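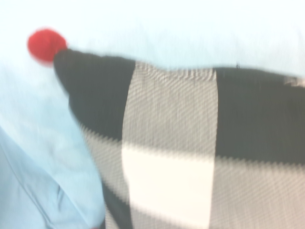 Home Benches Soft Goods Arms Wiring Index

Tips for an arm that handles soft goods at home

These notes cover a tabletop arm set up next to upholstered furniture, picking up stuffed toys and setting them down again. Most apply equally in a shared workshop. They assume the arm already runs, the controller is licensed and updated, and you can jog it by hand. Follow the manufacturer's manual wherever it differs from this page.

Mounting

Use a table with a solid top and bolt through it. Clamps creep under repeated reversals, and a joint that drifts by a hair at the base drifts by much more at the fingers. Put a steel backing plate under the top with large washers. Tighten the bolts in a cross pattern, run the arm through its fastest planned move, then tighten again.

Side tables are lighter than benches. Load the lower shelf or fix the legs to the floor. Check for sway with a dial gauge on the table edge while the arm decelerates. If you have no gauge, a glass of water on the floor beside the legs tells you nothing; put a laser pointer on the tabletop instead and watch the dot on the far wall.

Set the base so that the work area lies in front of the arm with some bend left in the elbow. We keep all picks within 700 mm of the base axis. Past that, approach angles get shallow and the wrist starts to run close to its limits.

Surface

Fabric moves. A loose cover will travel with the object if the fingers catch it, and the next pick then starts from a surface with a new shape. Tuck the cover at the back first, then at the sides. Leave the front alone until last.

Plain light cloth makes a patterned object easier to segment. Wash the cover once before use. New cotton has a finish that throws back glare, and a washed-out patch in the wrist view costs you the outline of any pale part of the toy. Move the lamp before touching the exposure setting. If both have been tried, lock the exposure and leave it locked for the whole session.

Do not try to iron every crease out. Small folds are harmless. Folds taller than the fingertip thickness should be flattened by hand before a run, as they will be pinched together with the toy.

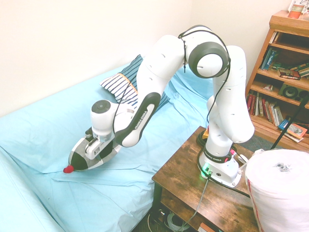
How far should the arm lift a soft toy before it moves sideways?

Lift until the lowest point of the toy clears the tallest fold in the cover, then add 3 cm. A tapered toy gripped toward one end will hang with the other end low, so measure from the hanging tip and not from the fingers. Pause for half a second at the top of the lift if the toy swings.

Grip

Parallel fingers close in a straight line, and a stuffed body gives way between them. Position alone is a poor signal. Close to a set force, wait, then read the finger width. Stuffing keeps settling for a moment after contact, so a width read too early will be too large.

Pick across the narrow part of the body. On a spindle shape, a grip near the middle balances best, though a grip nearer one end leaves more room for the fingers when the toy lies against a pillow. Store both grips and let the planner choose.

Keep the fingers off sewn-on parts. Pom-poms, beads and button eyes pull loose, and a bead between two flat pads will also roll. They are useful as visual markers, particularly if they are red and nothing else on the work surface is.

For pads we use a Kutitz silicone sheet, cut to the finger and bonded with contact adhesive. Wipe with alcohol when lint shows. Replace when a corner lifts. Do not trim the lifted corner and carry on.

Checkered and banded cloth

High-contrast pattern gives plenty of features to track and also plenty of false edges. The outline finder will sometimes take the border between a black block and a white block for the edge of the toy. Two fixes worked here:

- Mask out the cover color first and treat whatever remains as one object.
- Capture the wrist view with the arm at rest. Fine woven texture smears badly during a move and the smear looks like an edge.

Shorter exposure helps with the second, provided the lamp can keep up.

Cables

Strap the arm cables on the outside of each link and leave a loop at every joint. Move each joint slowly to both ends of the travel you intend to use and look for a loop that goes tight or catches on the next link. Hook-and-loop straps are better than zip ties for the first month, while the routing still changes.

Where the cables leave the base, give them a clear way down to the floor. Fix them to a leg. A cable that runs over the front edge of a table will sooner or later be met by a knee. Surplus length can be coiled on the floor under the table, away from the feet of any tripod.

Emergency stop

Keep the stop unit where the operator can hit it without reaching through the work area. On a small table it tends to end up beside the base, which is fine for a person standing at the table and poor for anyone seated across from it. Test it at the start of each session with the arm moving slowly, before loading the day's program. Log the test.

Pillows and other obstacles

A throw pillow should be entered in the collision model as a box 5 cm larger than the pillow on every exposed side. It will slump during the session. Reset it whenever you reset the toy.

Approach objects next to a pillow from the open side. If the toy rests partly under the pillow edge, use a short pull along its long axis before the lift.

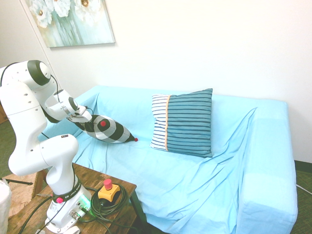

Mỹ Kiều writes that the pull should be slower than the lift: "At full speed ours dragged the cover off the back cushion. We dropped to a third and the cover stayed put. Also worth tucking a foam rod into the gap behind the seat." The foam rod has been tried since at the Lukitz workshop and does hold the cloth. Sorin Tănase used pipe insulation for the same job.

Logging

Write one line per attempt: grip used, force, finger width at close, result. Add a column for cover resets. Our sheet stood at 2,351 lines in August, and the column that explained most of the failures was the one for cover resets. Failures bunch up in the attempts just before a reset.

Keep the text log on a separate drive from the video. Name the files by session and grip. Changing pads starts a new session, as does moving the table, even if it goes back onto its floor marks.

Storage between sessions

Park the arm folded over its own base and power down by the normal sequence. Throw a cotton dust sheet over it once the joints are locked. Plastic sheeting picks up static and then lint, and the lint ends up on the pads.

Toys go in a lidded box. Squeeze them back into shape first, particularly at the point where the fingers close, or swap in a fresh one and let the old one rest overnight.

Contact: Viorica Iordache, Lukitz workshop pages | Copyright Lukitz | Back to top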